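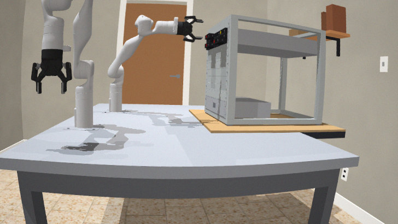

**Seul-gi Cha**
Football reporter

Cluvasden Town have signed striker Emeka Mwakalinga from Follano on a contract that runs to the end of next season, with the club holding an option for one more year.

The 27-year-old trained with his new teammates for the first time this morning and is available for the home game against Didar Rovers, subject to his registration being cleared by noon tomorrow. He will wear the number 18 shirt, which has been free since Paul Reddin left on loan in the fall.

No fee was announced. Follano said in a short statement that they had accepted an offer "in line with the player's value and his wishes" and that they would be due a further payment if Cluvasden win promotion. Neither club would put a figure on that payment.

Mwakalinga scored 14 league goals for Follano last season and has seven so far in this one, three of them from the penalty spot. He has not played since the start of the month, when he came off at halftime in the defeat at Arden Park with a tight hamstring. Cluvasden's medical staff cleared him after a scan, and he completed a full session today, including the eleven-a-side game at the end of it.

Manager Colin Strake has been looking for a forward since before the new year. Cluvasden have scored once in their last five league matches, and that was an own goal. They have slipped from second to sixth in the table over the same period, though they have a game in hand on the two teams directly above them.

"We have been getting the ball into good areas and there has been no one on the end of it," Strake said. "Emeka lives in the box. He doesn't need many touches. I tried to sign him two summers ago when I was at my last club and the money wasn't there, so I was on the phone as soon as I heard Follano might listen."

Strake said he had not decided whether to start the new man or use him from the bench. Danny Orpe, who has led the line in every league game this season, trained away from the main group with a sore ankle but is expected to be fit.

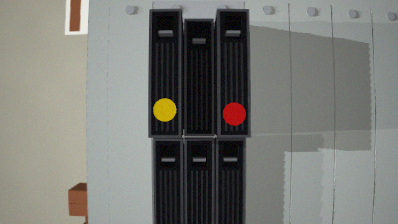
Asked if the two could play together, the manager said he had tried Orpe as the deeper of two strikers in preseason and liked what he saw. "Danny can do that job. He may not thank me for it, he'd have to run a lot more," he said.

Cluvasden have mostly lined up with one striker and two wide players under Strake. A change would probably mean leaving out one of the wingers, with Luke Fenby the more likely to miss out after a quiet month. Fenby was replaced at halftime in the scoreless draw at Marrow Bridge and did not appear at all in the cup defeat that followed.

Mwakalinga said he had spoken to Strake twice before making up his mind and that the move had not been an easy one. He joined Follano as a teenager, was released, and came back four years later after a spell in part-time football, when he worked mornings for a roofing company and trained in the evenings.

"They took me twice, so I owe them a lot," he said. "But I've never played at a higher level than this and I want to find out if I can. The manager told me how he wants me to play and it was simple. Stay between the posts and be on the move when the cross comes in."

He made 92 league appearances across his two stays at Follano. His best day for the club came last spring, when he scored all 3 goals in the win that kept them up, the last of them in stoppage time - a header from a corner that the goalkeeper got both hands to but could not hold.

Follano manager Rhys Tallack said he would have preferred to keep the striker until the summer. He now has two recognized forwards in his squad, one of them 18 and yet to start a league match.

"I understand it from the player's side," Tallack said. "From mine it's a hole I've got to fill, and there isn't much time to fill it. We'll look at loans first."

The two clubs meet at Follano in the second-to-last round of fixtures. The agreement does not prevent Mwakalinga from playing in that game. 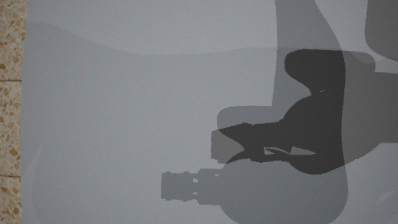
Cluvasden also confirmed that midfielder Ben Sallis has had surgery on his left knee and will not play again this season. Sallis was hurt in a challenge late in the win over Coldmere and left the ground on crutches. The club captain had started every match up to that point. Defender Owen Tragg will keep the armband in his absence.

Left back Chris Dunmall is suspended for one match after his fifth yellow card. Academy graduate Will Pascoe is in line to replace him. Pascoe has played twice this season, both times as a late substitute, though he started in that cup defeat and was one of the few to come out of it with any credit.

Goalkeeper Martin Ebdon has recovered from the illness that kept him out of the trip to Marrow Bridge and is expected to return.

Didar Rovers arrive in ninth place and without a win in three away games. They won the first meeting between the sides 2-1, with both of their goals coming from set pieces in the last ten minutes, and Strake said his players had spent part of this week going over how they defend corners. Rovers will be missing their leading scorer, who has a broken bone in his foot.

The visitors have sold out their allocation of 900 tickets for the north end. Home seats are still on sale in the main stand and the family section, and the ticket office will stay open until 7 p.m. tonight. The gates open 90 minutes before kickoff.

Fans coming by car should note that the lower parking lot is closed for drainage work until the end of February. The upper lot is for permit holders only on match days. The club is running a shuttle bus from the railroad station, with the last return bus leaving 45 minutes after the final whistle.

Shirts with the new striker's name will be in the club shop from tomorrow morning.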